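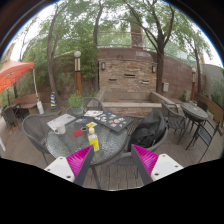
A bottle on a glass-topped patio table, on a wooden deck.

Trillell's June street festival will cap attendance at 2000 this year, organizers said Thursday. Last year's event drew 2348 people, exceeding the limit set in its street-use permit.

Entry will be by free timed wristband, issued at the Konstantinidis Hall box office. Parade groups are counted separately - 266 marchers have registered so far, in 15 units.

Permit coordinator Sewwandi Herath said the route is unchanged but the staging area moves one block north to keep the fire lane clear. Units must check in by 9 a.m.

Vendor applications remain open. Rafsan Debnath, who handles booth assignments, said food sellers must submit a current health certificate with the form.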